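Sediment Cores Point to Long Memory of Low Oxygen in the Perkau Estuary

Mud from the floor of the Perkau estuary holds a clear record of past oxygen shortages, and the animals living in it take far longer to return than the water takes to recover. The finding comes from a coring survey carried out by the Brodalville Marine Station between the outer bar and the mouth of the Bernska, the larger of the two rivers that feed the estuary.

Low oxygen in estuaries is usually tracked by sensors in the water. These show when the level drops and when it rises again, but they say little about the bed. In the Perkau, bottom water tends to lose oxygen in late summer, when warm fresh water from the Bernska spreads over colder salt water and the two layers stop mixing. A strong westerly wind breaks the layers up, and readings return to normal within days. The station wanted to know whether the bed followed the same timetable.

The survey team took 258 cores at 40 sites. Each core was cut into slices and tested for iron, sulphur and organic carbon. The upper slices were sieved for worms, small clams and other burrowing animals. Sites were grouped by depth and by distance from the river mouth. 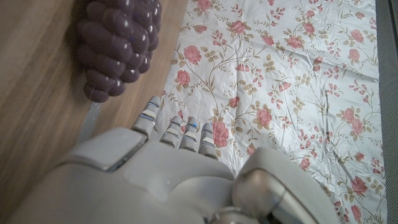

Burrowing animals matter to the chemistry of the bed as much as they depend on it. Worms draw oxygenated water down through their tubes, which keeps iron in its oxidised form and holds sulphide at depth. Where the worms have gone, the boundary between brown and black mud moves upwards until it lies close to the surface. A worm tube reaches into the mud much as a finger reaches forward over a sheet of cloth, except that the tube goes through the surface and carries water with it. Cores from the inner basin contained very few open tubes. In most of them the black layer began within the first slice, and the sulphide content was high enough to keep larvae from settling.

The outer sites gave a different result. Tubes were common and the brown layer was thick, even at depths where the water sensors had logged similar lows. The authors put this down to tidal currents, which sweep fine organic matter off the outer bed before it can rot in place. With less material to break down, the mud uses less oxygen, and the animals that survive a short low can go on working the sediment.

In the inner basin the organic matter stays where it falls. The survey found that 2 years after the last severe low, the number of species there was still well below that of the outer sites. The model fitted to the core data suggests that full recovery would take 7 years with no further event. The sensor record contains no gap of that length, so the inner bed is unlikely to have reached its natural state at any point since monitoring began.

Farm run-off in the Bernska catchment supplies most of the nitrogen that feeds algal growth in the upper layer. The report does not test any reduction in run-off. It does note that the bed would go on releasing stored nutrients for some time after a cut, and that water readings alone would give too early a signal of success.

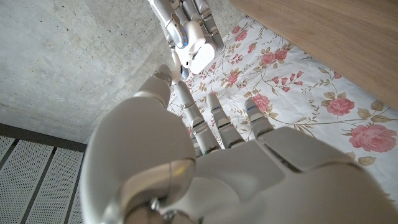 METHODS AND DATA

Cores were taken with a hand-operated tube corer from the station's workboat and kept upright in chilled racks until slicing. Slices for sulphide were sealed under nitrogen on deck. Animals were preserved, sorted under low magnification and identified to species where the condition of the specimen allowed.

Sites on the shell bank north of the main channel could not be cored to full depth and were left out of the model. They remain in the species tables, marked with a dagger.

The slice data, site positions and species tables are held in the Omoregie Coastal Archive and may be used without charge, provided the source is cited. Requests for sediment samples should reach the station's collections desk by 3rd August. Material is limited for the inner basin, and requests for those sites should state the minimum dry weight needed.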